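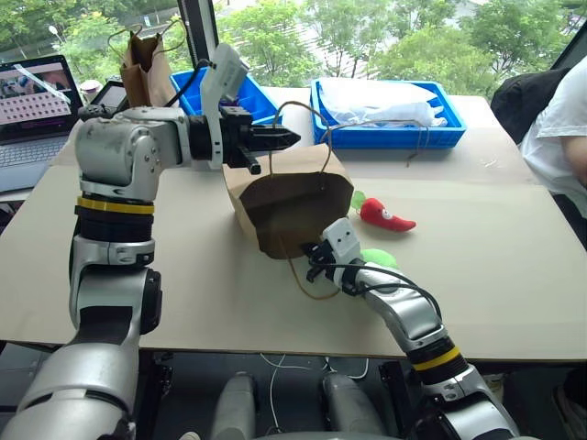

Running a Two-Arm Bag-Packing Demo for Visitors

These notes cover the table demo as set up for the July open day at Oltness. They assume two arms with parallel grippers, a head camera, and an operator who has already completed the arm safety briefing. Software steps refer to the Troltix control panel.

1. Prepare the table

Cover the work surface with something pale and matte. Cardboard sheets are fine. Overlap them in one direction only and tape the seams, or a fingertip will catch an edge on a low approach.

Place the bag at the center of the area both arms can reach. Paper bags with twine or twisted handles are harder than they look. The handles fall across the opening and get picked up along with the item. Fold them outward before each run and keep a second bag at the back of the table as a spare.

Put the items to the right of the bag. Soft toys work well for a public demo: a plush chili pepper and a green plush vegetable give two distinct colors and survive being dropped. Bins go behind the bag, far enough back that neither elbow passes over them at full extension.

2. Check the arms

- Move each joint through its range at low speed.
- Confirm that the gripper cables have slack at the wrist. A tight loop will pull the wrist off angle near the end of travel.
- Open and close both grippers 2 times with nothing between the fingers.
- Test the stop button from the visitor side of the table as well as the operator side.

3. Set the grip force

The panel takes force as a raw value. For plush items we used 1575. At 2123 the fingers creased the paper whenever they closed on the rim of the bag, and the crease then held the mouth half shut on the next attempt. Use one value for both arms.

4. Run the sequence

Bring the left gripper in first, above the mouth of the bag, fingers open. Bring the right gripper to the lower side of the bag and steady it near the base. Once the bag is stable, release with the right arm and go to the first item.

Approach plush items low, with one finger under and one over. A straight vertical grasp tends to push a round toy away. If the bag has gone flat, stop and reopen it by hand with the arms paused.

Limit each run to 18 minutes, then return both arms to the home pose and let the next group come up to the table.

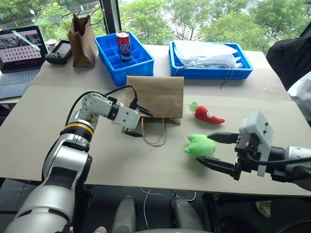 Comments

Přemysl Charvát: We ran nearly the same sequence in Brulton and had trouble with step 4. If the right arm lets go of the base too early, the bag tips forward. Adding a short pause before the release fixed most of it.

Štefanec: Does the force value carry over to other fingertips? Ours are longer and the same setting barely holds a toy.

Přemysl Charvát: No, retune it. Start low and go up in small steps with the toy you plan to use.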